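Forums Downloads Lists Search Log in

Lists > Game Talk > Fotov Rally > May league setup

Filed under: Racing games, Multiplayer

From: Leonidas Katsaros
Date: 27 April 2023
Subject: Re: May league setup

Osamu Koyama wrote:
> I'd like to settle the rules before sign-up opens. My vote is
> damage on full, no resets, and the Pakbridge stage as the opener.
> Also, can we drop the frame cap to 30 for people on old machines?
> Wada was unplayable for two of our drivers last time.

Full damage is fine with me. I would keep resets but put a time penalty on them. On Pakbridge there is a ditch after the second bridge that you can't drive out of, and if resets are off, one mistake there ends your night. A 30 second penalty is enough to hurt.

The frame cap is a client setting, so each driver can pick their own. I run at 60 and have tested at 30, and my stage times came out the same. What hurt people on Wada was the crowd detail. Set it to low and turn off the dust shadows. The menu doesn't say so, but you have to restart the game before either one takes effect.

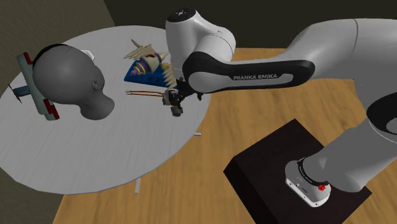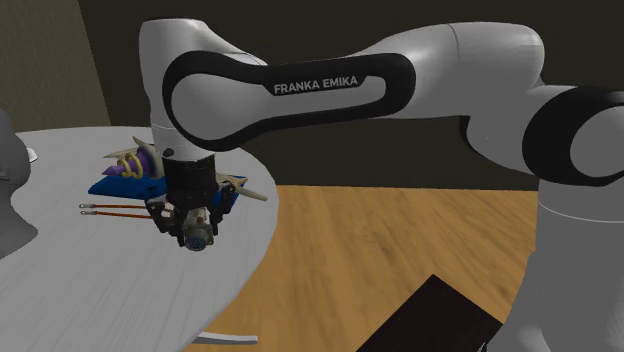
For cars, I suggest we stay with the Arnine hatchback for the first two rounds. Everyone owns it from the start and it takes a hit well – the rear-drive coupe loses a wheel if you brush a fence. From round three on we could open it up to anything in the same class.

The server holds 74 saved ghosts before it starts deleting the oldest. We went past that last season and lost the Wada practice runs, so please save yours locally if you want to keep it. I'll clear the list before the first round.

One thing I still need from you is the stage order after Pakbridge. I don't mind which it is, as long as the night stage isn't last. It takes about 2 hours to get through a round and some of us have work in the morning.

Leonidas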